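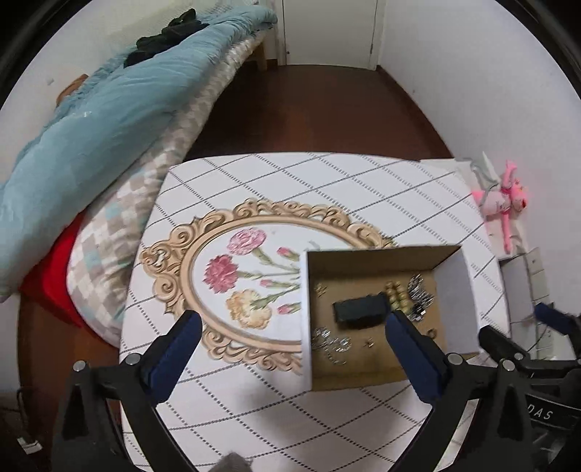 A reader of my last column wrote in to say that jewelry kept in a cardboard box is jewelry waiting to be thrown out. I have heard the same from relatives, and the woman behind the counter at Treltari in Fesgate said it when I asked the price of a jewelry cabinet. I don't agree.

The cabinet was $1343. It had felt slots for rings and small brass hooks for chains. Most of what I own did not cost 30 dollars apiece. I went home and kept using the box.

My case for the box is simple. It is open, so I can see what I have. I can carry it to a table or a bed and take everything out on a plain Sunday morning. When it wears out I get another one. People who own cabinets open one drawer, wear the same two pieces, and leave the rest alone for years. My aunt's cabinet, bought at Katarden before I was born, still has a drawer that sticks, and we all stopped trying it.

The complaint I take seriously is tangling. Fine chains dropped in a heap will knot, and a knot in a thin chain can take an evening to work out with a pin. But a drawer does the same thing if you drop chains in it. What helps is taking them out, laying them flat, and fastening each clasp before it goes back. Sheets are good for this. A ring does not roll far on a bed, and there is no hard floor under it to chip a stone. 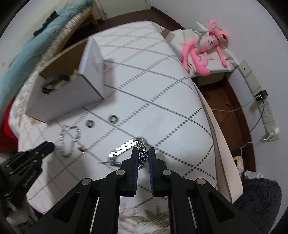 Chains, a flat link bracelet and two black rings out on the bed, with the box at the back.

I will give up some ground. Real pearls and anything with a soft stone should have a pouch of their own. Silver tarnishes in open air, and a closed bag slows that down. If you have one piece you would cry over, put it somewhere better than a carton.

For the rest, the fancy storage sold by shops like Kashindye mostly gives you more compartments to forget about. Sort the box twice a year. Mine gets done in October and again when the weather warms up.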